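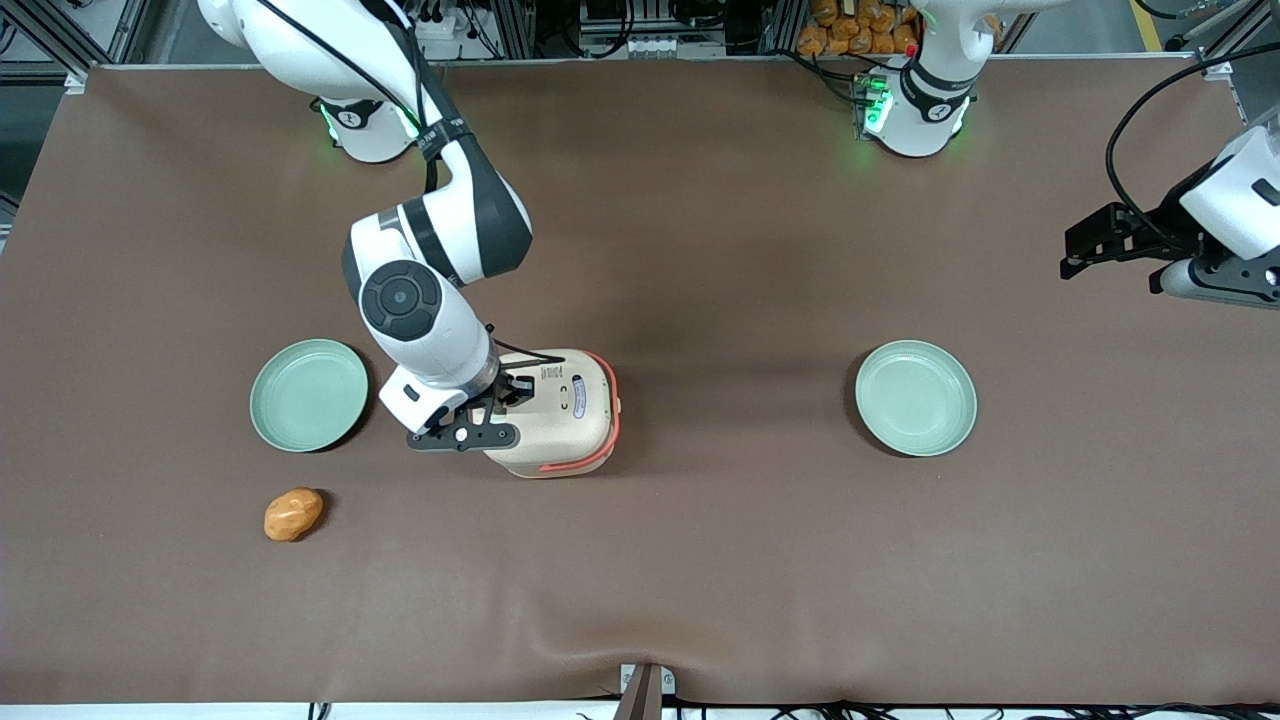
A bread roll, two pale green plates and a cream-colored container with an orange-red rim.

Amra Lazarević sets the table before she knows what she is going to cook. The plates go down first, then the bread, and dinner gets worked out from there.

She has written about tableware for six years, most of that time for the small kitchen shop Suominen, and she has come to prefer plates that most people would pass over. Her current favorites are celadon, the soft gray-green glaze that potters in East Asia have been making for centuries. They are round and shallow, with a raised rim.

"A white plate is fine for a restaurant," she says. "At home I want a color I can look at when there's no food on it."

The rim matters more than the color at an everyday meal. A flat plate is good for a sandwich and not much else. A shallow dish will take a stew, a salad with a lot of dressing, or a roll and the butter knife that goes with it. Lazarević owns more than 70 plates and says she could get through the week with two of these.

Bread is the other fixed item. She buys small oval rolls with a thin, glossy crust, which usually comes from brushing the dough with egg before it goes in the oven. Teemu Kinnunen, a baker who supplies several cafes in her neighborhood, uses one egg beaten with a spoonful of milk for a full tray. He brushes the rolls once after shaping and again just before baking.

"If you only do it once, you get patches," Kinnunen says.

His rolls are best within 5 hours. After that he suggests a few minutes in a warm oven, or freezing them the same day in a closed bag.

Containers are where Lazarević and her husband, Ville Mäkelä, disagree. He would keep everything in the cupboard until it is needed. She likes a round container out on the table, and she picks one with some color at the rim so it doesn't disappear next to the plates. Cream and beige sit well with celadon. The orange-red is there to wake the whole thing up.

They settled it in December, when his parents came to stay and the cupboard was full anyway. The container stayed out and has been out ever since.

For anyone starting from nothing, her advice is to buy two plates and use them for a month before buying more. Wash them by hand if the glaze is old. Stack them with a cloth in between, and keep them on a shelf you can reach without a stool.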